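Hurkley Shared Workshop
Minutes of the bench safety and good practice meeting, 30 December 2024

Present: Merja Honkanen (chair), Vilja Halonen, Aarne Lehtinen, Nelli Mäkelä (minutes)
Apologies: Sirkka Peltonen

1. Opening
Merja thanked everyone for coming out so close to the New Year, and thanked Aarne in particular for the cardamom buns. The March minutes were approved once the spelling of Skorkia had been put right.

2. Who may stand at the bench
Vilja read out the draft wording, and there was a good, friendly talk about it. One person runs the arm, and that person keeps the stop button within reach the whole time. 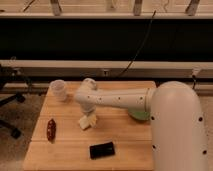

Aarne asked whether a visitor may sit beside the operator. It was agreed that they may, provided they have signed the sheet and keep their hands off the table until the operator says the arm is at rest.

3. Clear edges and floor
Nelli had gone through the 21 comments sent in by members, and most of them were on tidiness, bless them. Stornen would like a taped line on the floor.

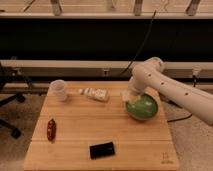 The line was agreed in principle, and Aarne will bring tape. Merja felt it should go out far enough to take in the chairs, as it is so easy to leave one standing close by, with its casters near the left side of the table. Vilja added that any cable on the floor, like the black one curving along under the arm, should be checked before each session and tied back where it can be.

4. Personal items
This took longer than planned! The present rule says "no personal items," and Laitinen had written to ask what counts.

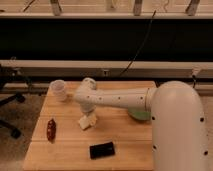 We settled on a plain rule: if it isn't on the task sheet, it doesn't go on the table. Nelli pointed out that a dark, flat thing like the black rectangle toward the front could be taken for a phone by anyone walking past, so the sheet will now list every object by name. Phones go in the tray by the door.

5. Working low over containers
Sirkka had kindly sent her notes ahead. She asks for slow speed any time the fingers go below a rim.
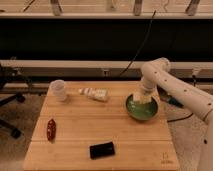

Everyone agreed with Sirkka, and slow speed will be the rule from now on. Vilja noted that with the fingers down in the green bowl, part of the gripper is hidden by the rim, and the operator should pick a standing place with that in mind. Aarne will try out 3 wordings and send them round.

6. Next steps
Merja to send the revised rules to all 64 members. Nelli to order the new sign for the door. Meeting closed with more coffee.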